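# An afternoon at the Foromar animal hospital open day

The line for parking was longer than the line for anything inside, which I took as a good sign. Foromar opens its doors once a year, every October, and this time they had 600 people through before lunch, most of them with a dog they'd been asked to leave at home.

Our group was led by Deepak Rathore, a surgical nurse with a loud voice and very quiet shoes. He started us in the X-ray room, where a shelf holds things removed from patients. I counted myself a responsible owner until I saw the corn cobs. There was also a sock in a jar, labeled with the bill: $2,000. My own dog, Ikel, has eaten at least three socks, and I stood in front of that jar for a while.

Next came the recovery ward, seen through glass. A greyhound with a bandaged tail looked at us the way people on trains look at people on platforms. Deepak said tails are the worst thing to bandage – they wag.

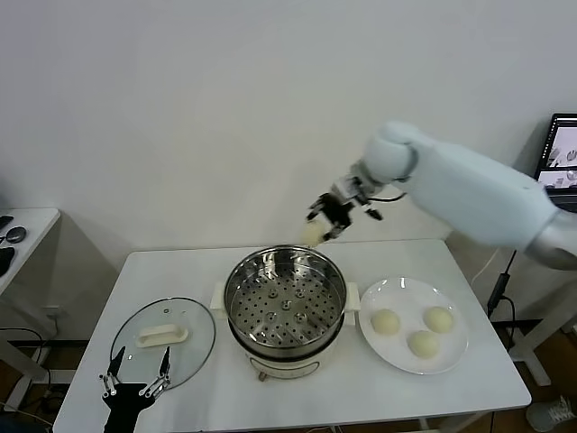
The talk on poisons was in the staff room and ran 40 minutes, with more slides than chairs. Grapes, raisins, onions, sugar-free gum. Cat owners got lilies and looked smug about everything else. A man behind me asked whether one raisin counted. He asked again, later, about a whole scone.

I skipped the dental demonstration and regretted it, as everyone came out of it promising to brush. By the exit they were giving away samples of a chicken-flavored toothpaste called Fledent. Ikel ate the paste, then the cap. I called the number on the leaflet and got Deepak, who told me to watch him overnight and asked, kindly, if it was the sock dog.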